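Cakosley to open textile print works and shop at Manum Yard in May

23rd March

Homeware company Cakosley will move its fabric printing under one roof this May, when it opens a print works, sample room and shop at Manum Yard. The new site replaces two rented units and brings 25 jobs to the yard, nine of them new.

The building was last used as a furniture store and has stood unlet for three years. Work on the roof and drains finished in the winter. Fitting out of the ground floor is under way and the printing tables go in next month.

Cakosley prints cotton and linen for tablecloths, curtains, cushions and aprons. Until now the cloth has been printed at one address, cut and sewn at another and sent out from a third belonging to a haulage firm. Bringing the first two together will take four working days off the time between an order being placed and the goods leaving the building. Deliveries will still be handled by the haulage firm.

What is in the building

The ground floor holds the printing hall, the washing and drying room and the colour kitchen, where inks are mixed. Two printing tables are coming from the old unit and a third has been bought second-hand. Each is long enough to take a full curtain length without moving the cloth.

Cutting and sewing will be on the first floor, which has north-facing windows along one side. A goods lift has been put in at the rear so that rolls no longer have to be carried by hand. The shop has its own entrance from the yard and is on one level throughout, with no step at the door.

The design was drawn up by the architects Mäkelä, who kept the original loading doors and used them as the shop front. New insulation has been fitted to the roof and the outside walls. Water from the final rinse will be filtered and used again for the first wash of the next batch. Cakosley expects this to cut the amount of fresh water used on a normal printing day by a quarter.

Opening range

The shop will open with a new range called Timum, made up of table linen, blinds and fabric sold by the metre. All of it is printed on cotton and a cotton and linen mix. The drawings were made from plants found on banks and waste ground within walking distance of the yard, and the colours have been kept quiet – greys, tans, soft greens and one dark blue.

Fabric will cost £25 a metre and tablecloths start at £50. Seconds, with small faults in the print or the hem, will be sold from a separate rail at reduced prices. Free samples can be asked for in the shop or by post, up to four at a time.

Fern fronds in grey and small round flowers in a tan-orange shade, on a pale cloth covering a tabletop.

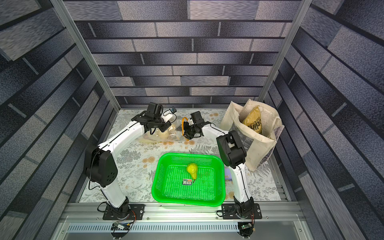
Visiting and opening hours

The shop will be open from Tuesday to Saturday, 10am to 5pm, and closed on bank holidays. The printing hall can be seen through a glazed wall at the back of the shop during working hours. Guided visits for groups of up to 12 will be offered once a month from the summer and must be booked in advance.

Parking at the yard is limited to eight spaces, two of them for blue badge holders. The nearest bus stop is at the yard gates, and there are covered racks for bicycles beside the shop door.

Jobs and training

The nine new posts cover printing, sewing, dispatch and the shop. Five have been filled. The other four – two machinists, a print assistant and a part-time shop assistant – are being advertised now. No experience is needed for the print assistant's post, and training will be given on site over the first six months.

Staff moving from the existing units will keep their present hours and terms. Orders placed before the move will be sent out as normal, but no cloth will be printed during the week in which the tables are being moved. Customers with orders due that week have been told by letter or email.

Notes to editors

Cakosley makes printed household textiles and sells them through its website and through independent shops. The company's catalogue currently lists 336 products.

The floor area of the shop and sample room together is 295 square metres.

Further details of the Timum range, a floor plan of the building and the opening date will be sent on request. Please contact the Cakosley press office.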